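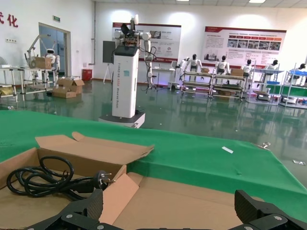 Figure 3. A coiled power cord in an open cardboard box on one of the green-covered packing tables.

4.2 Cords in boxes

Of all the goods we followed, cords gave us the most to think about. A mug or a book has one shape, and the packer's only real choice is which way up it goes. A cord has no shape of its own until somebody gives it one, and we were delighted to find how much variety that allows. Over the June sessions we logged 1382 packed cords, and the differences between them turned out to be far richer than our pilot notes had led us to expect.

We sorted the finished packs by the way the cord had been laid. In an open coil, the loops sit side by side or partly over one another and the cord is held only by its own stiffness and the walls of the box. In a tied coil, the same loops are held by a wrap or a twist of wire. In a folded bundle, the cord goes back and forth in straight runs and is bound at the middle. Packers were free to choose among these, and the instruction sheet (Appendix B) said only that the cord should lie below the rim and that the plug should be easy to find.

Open coils were the clear favorite. Nabila Goh, who led the interviews, heard the same explanation again and again: a coil made in the hand drops into the box in a single motion, and if it springs open a little, the walls catch it. We find this a lovely piece of practical thinking. The packer lets the box do the job of the tie. It also means that box size matters much more for cords than we had assumed when we drew up the Trallolow packing list, where boxes were matched to goods by weight alone.

The position of the plug deserves a closer look. In Figure 3 the plug points in toward the center of the box, with the loops to the left of it. We call this an inward plug. Packers who used it told us that they thought of the person opening the box, who would see the prongs right away and could pull the cord out from that end. Others tucked the plug under the loops to protect the prongs. Both groups felt strongly about it! Hafiz Wattimena and Koen Cuypers coded every pack for plug position separately and then compared their sheets; the cases on which they differed were nearly all ones where the plug lay half under a single loop. 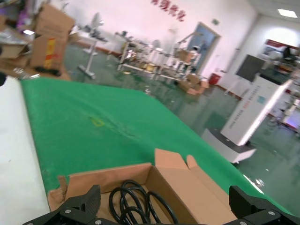
Flaps were the second surprise. We had treated them as something that comes into play only at closing time, yet they shape the whole job. A flap that stands up narrows the way in, and one that has been bent down over the rim opens it again. Several packers bent the near flap down before touching the goods, in a quick movement so habitual that they did not mention it until we asked. Board that has been bent this way many times goes soft at the crease and can tear along the edge, and we kept such boxes in use on purpose, as the Lesberg storeroom does, until they would no longer close.

The table surface had a smaller effect, though a welcome one. The green covering made brown board and black cord easy to tell apart, and small scraps that might have been missed on a pale tabletop showed up well. Tianyou Gu suggested recording these leftovers too, and we now wish we had done so from the first session. Section 4.3 takes up the closing of the flaps and asks whether a loosely coiled cord keeps its place once the box has been picked up and carried.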